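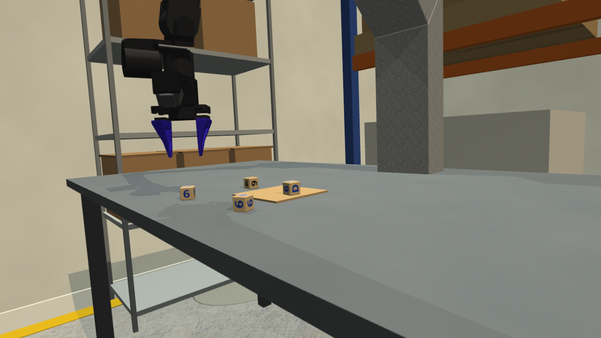

Black arm with its gripper open, over the far corner of a grey table

Brometness Table-Top Voting Screen
£149 per pair, delivery included
In stock

If you've ever marked a ballot paper with your elbow tucked round it like a schoolchild hiding a spelling test, you'll know why we make these. The Brometness is a folding screen that stands on any ordinary table and gives each voter a private place to make their mark, and we've been fond of it ever since the first one came out of the workshop (a little wonky, if we're truthful, but the hinges have come on a great deal).

It was first drawn up for parish polls and town council by-elections, where the hall is small and the budget is smaller. Since then it has found its way to party selection meetings, union branch ballots, school council elections and at least one very hotly contested allotment vote, and we now supply more than 100 town and parish councils, many of whom come back for another pair when a by-election catches them out in May!

Each screen has three sides and folds flat. The side panels open wide enough for a wheelchair user to come right up to the table, and the back panel has a clear pocket for your voting instructions, so there's no more hunting for drawing pins or leaving sticky marks on somebody's nice paintwork. A pencil holder clips on at either side, which our left-handed customers have been kind enough to thank us for.

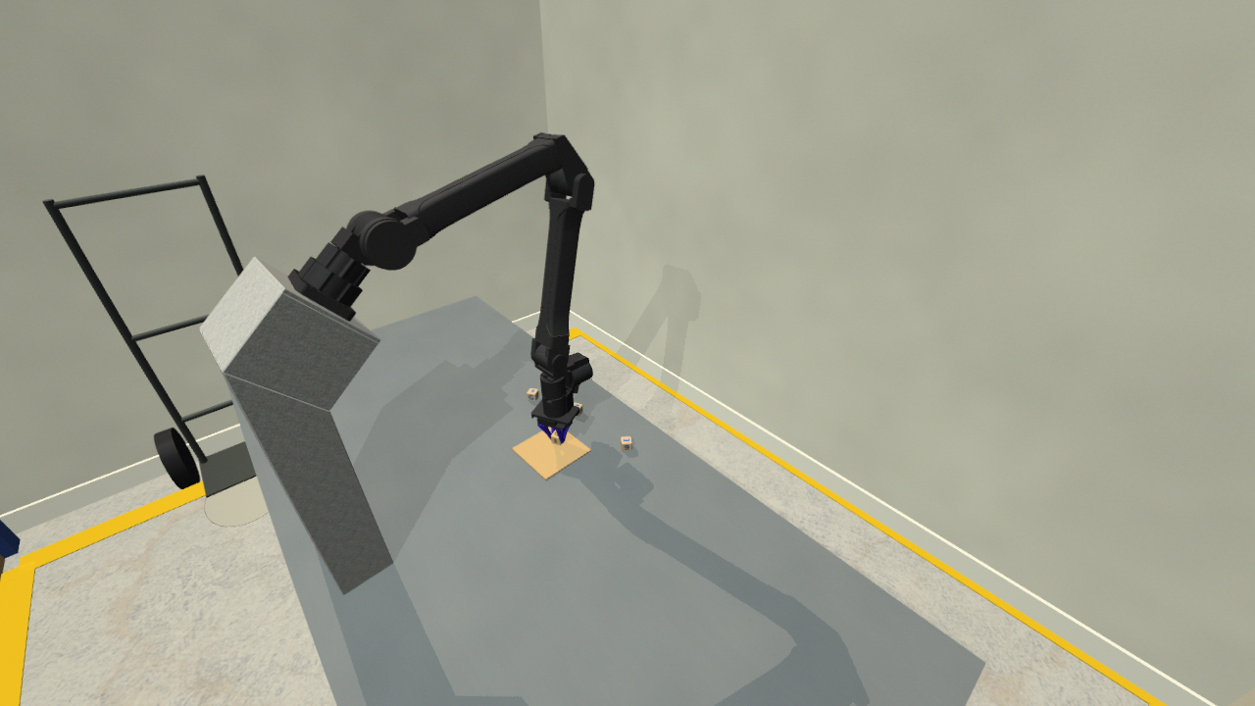 Size and materials

Width when open: 88 cm
Panels: recycled board with a wipe-clean matt coating
Hinges: woven fabric, replaceable
Colours: slate, cream or bottle green
Supplied as: a pair, with two pencil holders and a carry bag

Please measure your tables before ordering. We do get the odd call on the eve of poll from someone whose card tables are narrower than they remembered, and while we'll always try to help, there is only so much the van can do at that hour.

Goes well with

Jatesetti ballot box, with numbered seals
Sadowski floor sign, "Polling Station" with reversible arrow
Wurnora tamper-evident sacks for counted papers

Delivery and returns

We send orders out by van, well wrapped, and you're welcome to try the screens on your own tables before deciding. Orders placed by 24th May will go out with the spring delivery round. If they aren't right for your hall, send them back unused in the carry bag and we'll refund you in full, postage and all. Spare hinges and pencil holders can be ordered separately at any time. Just tell us which colour you have.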